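One arm or two for a packing station? Trying to write a budget

Posted by Rawan Awad

Hi all, I hope this is the right board. I run the back end of a small grocery box business in Skemmont, and we've been talking to a supplier called Zoubi about a robot station for filling the fruit boxes. We pack over 400 a week and my hands are done with it! The money has to go in the plan by October and I'm stuck on the very first line, which is whether to budget for one arm or two.

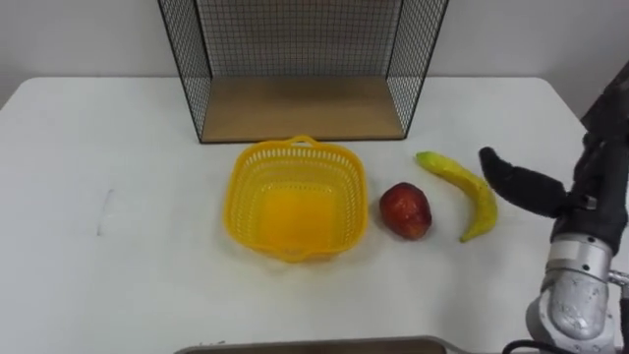
The quote for a second arm nearly doubles the hardware cost, and that's before the hand, which is priced separately (and I only found that out on page 6). The sales rep says most people "grow into" the second one. Maybe so, but I'd like to hear from somebody who isn't selling it to me. Also, how much do you set aside for the boring stuff like tables, baskets and shelving? I have a number in my head and I suspect it's far too small.

Ebony Ngata

We went through this at Storen, so I'll tell you what I wish I'd had in my own spreadsheet. Start from the jobs, then price the arms. Write down every single thing a person does at your table and mark each one as a one-hand job or a two-hand job. Ours was mostly one-hand jobs, and I'd been ready to pay for two of everything!
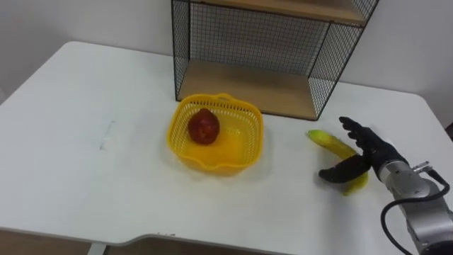

Hands are where our budget went sideways. A plain two-finger gripper is a lot cheaper, and if all you ever move is one kind of carton I'd stop there. Fruit is fussier. With a five-digit hand like the black one over that banana, thumb on one side and fingers on the other, you get more ways to take hold of an awkward shape, but you also pay more up front and more when something wears out. Ask for the repair price in writing. Ask how long you'd be without it, too.

For the boring stuff, I put in 30 percent on top of the hardware and used nearly all of it. My lines were:

A table with enough room to leave one side clear
Shelving that stays put once you've set it up
Spare baskets, all the same model (buy them in one go, they change the shape on you)
Cable runs and somewhere for the slack to go

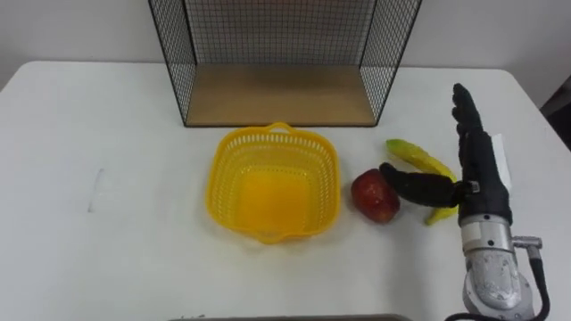

Time to set it up and teach it, which we left out completely the first year

That last line hurt. Somebody on your payroll is going to be standing there for weeks, so price their hours like you'd price a part.

cedora_packs

Get two. You'll want two.

OK, longer version - picking up a piece of fruit is a one-arm job, sure, but then the basket has to go somewhere. Unless you've got a conveyor or a person doing that part, you need something on both sides of it.
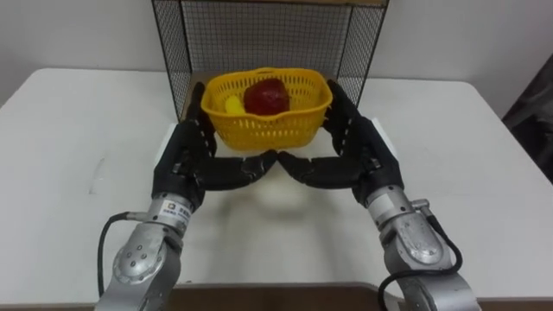
What we did at Cedora was buy one arm and pay a bit extra for a base and controller that could take 2. The second arm went in the next year's budget and the bolt holes were already there. Check that Zoubi will hold the price on the second one, though. Ours didn't and I'm still cross.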